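Subject: Re: Careck service - January timetable

On 8 May 2025, the Hundmont Airport Users list wrote:
> Members have asked whether Nasar Air will keep its second daily
> rotation to Careck once the winter schedule ends. Can the airport
> office confirm?

The airport office confirms that Nasar Air will operate 2 daily flights between Hundmont and Careck until the end of January. Flight 829 will leave 20 minutes later than at present to allow for connections.
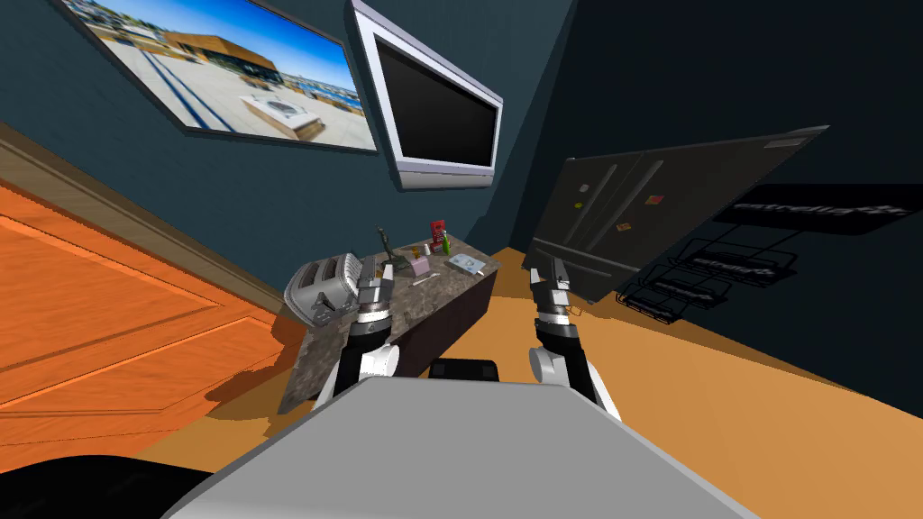

The aircraft assigned to the route seats 36 passengers. Ground handling remains with Jacobs Aviation Services, and check-in times are unchanged.

Tickets already issued remain valid. Passengers who can't use the revised departure may request a refund from the airline - the airport office does not process these claims.

Passenger Services
Hundmont Airport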